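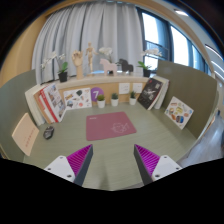
Desk with low partitions by the window.

Home blood pressure readings not reaching the clinic portal

Posted in Telehealth and remote monitoring by Uchenna Eze

My father is on a home monitoring scheme through his GP practice. He has a Tedach upper arm cuff which pairs with the Filow app on his phone, and the app is meant to pass the readings on to the practice portal. It worked from January until he changed his phone. Since then the cuff pairs, the reading shows in the app, and nothing arrives at the other end. The practice nurse rang to ask why he had stopped taking them.

I have removed and re-paired the cuff twice. The app says "Synced" with a green tick. When I log in to the portal on my computer, the last entry is the one from the old phone, 167 over something, which is not one I would like them to be making decisions on. He takes a reading at 9 in the morning and another at 9 at night, so there is a fair gap by now.

Is there a way to send the missing ones, or do they have to be typed in by hand?
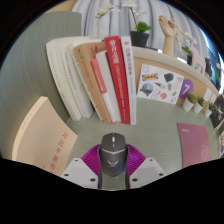
Computer mouse on the desk.

Benito Segura

"Synced" in Filow only means the cuff has handed its readings to the phone. Sharing with the practice is a separate permission and it does not move across when you change phones. I look after the same set-up for a small clinic and we see this most weeks.

On the phone, open Filow, go to Profile, then Shared with. If the practice is missing or says "Paused", tap it and enter the link code again. The old code will have expired, so ask reception for a new one. They can make it while you are on the phone to them.

Once it is linked, it will ask how far back to share. Choose the date he got the new phone. If you leave it on "From today" the missing readings stay in the app and you can't change it afterwards without unlinking. Ours took until the next morning to appear, so don't start re-pairing things if the portal is still blank at teatime.

Do ring the nurse today in any case and read her the last few from the app. She can put them in as patient reported. If any of them are as high as the one you mention she will want to know before the link is sorted out.

ermont_user

Had the same with a Barrios cuff, not Tedach. Turned out battery saving was stopping the app in the background. Switch it off for that app and leave Bluetooth on. Might not be your problem but worth a look.

Uchenna Eze

Thank you both. Shared with was empty. I have asked reception for a code and given the nurse the readings over the phone. Battery saving was on as well so I have turned that off.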